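# How Steam Cooks a Bun

Most bread is baked in an oven. The hot, dry air turns the outside brown and makes a crust. Steamed buns are made another way. They cook in a cloud of hot, wet air, and they come out pale and soft all over.

This page explains what steam is, what the parts of a steamer do, and why the lid matters so much.

## What is steam?

Water is made of tiny bits called molecules. They are far too small to see. In a glass of cold water, the molecules slide around each other slowly. When you heat the water, they move faster. When the water gets hot enough, it boils, and a lot of the molecules escape into the air as a gas. That gas is steam.

Real steam is invisible. The white cloud over a pot is made of tiny drops of water. They form when steam meets cooler air and turns back into liquid. If you look at the spout of a boiling kettle from a safe distance, you may notice a small clear gap between the spout and the cloud. The steam is in that gap.

When steam turns back into water, it gives up heat. The same thing happens when steam touches a cool ball of dough. It turns to water on the surface and passes its heat to the dough. This is why steam cooks food so well, and also why it can burn your skin badly.

## The parts of a steamer

There are many kinds of steamers. Some are bamboo baskets that sit over a pan. Some are metal pots that go on the stove. Some plug into the wall and heat the water themselves. They all need the same parts:

- **A heater.** This makes the water hot. It can be a stove burner or the base of an electric cooker.
- **A place for the water.** It sits at the bottom, close to the heat.
- **A basket with holes.** The food rests in it, above the water. Steam comes up through the holes.
- **A lid.** It keeps the steam around the food.

The steel basket here sits on an electric cooker, with a glass lid and a plate of buns on the same table.

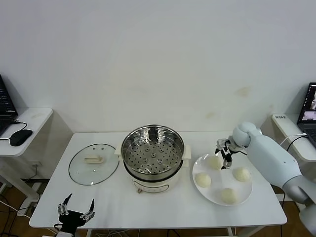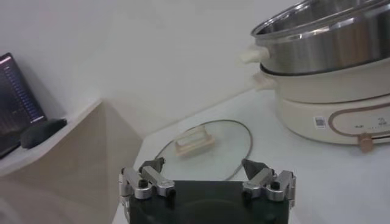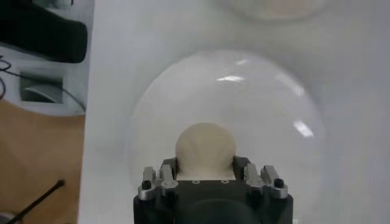
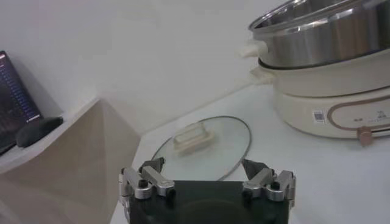
## Why the basket has holes

If you put a bun straight into boiling water, it would soak up water and get slimy on the outside. In a basket, it stays above the water. The steam can reach the bottom of the bun as well as the top and sides.

The water must not touch the basket. When it boils, it bubbles and jumps, so it needs some space. Cooks leave a gap between the top of the water and the bottom of the basket.

Many people put a small square of baking paper under each bun. The dough is sticky when it goes in, and the paper makes it easier to lift out. A cabbage leaf works too.

## What the lid does

Without a lid, most of the steam would float off into the kitchen. The food would cook slowly, and the water would be used up for nothing. With a lid on, the space around the food fills with steam and stays hot.

A glass lid lets you look at the food without opening the pot, at least until it fogs up. The fog is more tiny drops of water. They join together into bigger drops, and some of them fall. If a big drop lands on a bun, it can leave a wet, shiny spot. Some cooks wrap a clean cloth around the lid to soak up the drops. An adult should do this and tie the corners well away from any heat.

Some lids have one or more small holes. These let a little steam out so that it does not push the lid up and make it rattle.

## What happens inside the bun

Bun dough is usually made of flour, water, yeast and a little sugar. Yeast is a living thing, too small to see without a microscope. It feeds on sugar and makes a gas called carbon dioxide. The gas gets trapped in the stretchy dough and makes it puff up. Bakers call this rising.

In the steamer, the heat makes the gas bubbles swell, so the bun grows a bit more. Then the dough sets and holds its shape. If you pull a cooked bun apart, the little spaces inside are where the bubbles were.

The bun stays pale because steam is not hot enough to brown it. Bread needs a hotter, drier surface to turn brown, and an oven or a toaster can give it that.

Buns need room. If they are packed close together, they swell into each other and stick. It is better to cook four with gaps between them and then cook another four.

## Staying safe

Always steam food with an adult. These are the rules to follow:

1. Let the adult lift the lid. It should be tilted so that it opens away from everyone's face.
2. Wear oven mitts when you help. Metal baskets and rims get very hot.
3. Never let the cooker boil dry. The adult should check the water before starting.
4. Turn the cooker off and let it cool before anyone washes it.
5. Don't bite into a bun right away - the middle stays hot longer than the outside, above all if there is a filling.

## Try it: watch steam turn back to water

You need a mug, a small plate and an adult to pour hot water.

Ask the adult to fill the mug halfway with hot water. Put the plate on top and wait four minutes. Ask the adult to lift the plate and let it cool, then look at the underside. The drops you find there rose from the water as a gas and turned back into liquid on the cooler plate.

Do it again with a plate that has been in the refrigerator for 30 minutes. Compare the drops and write down what you notice.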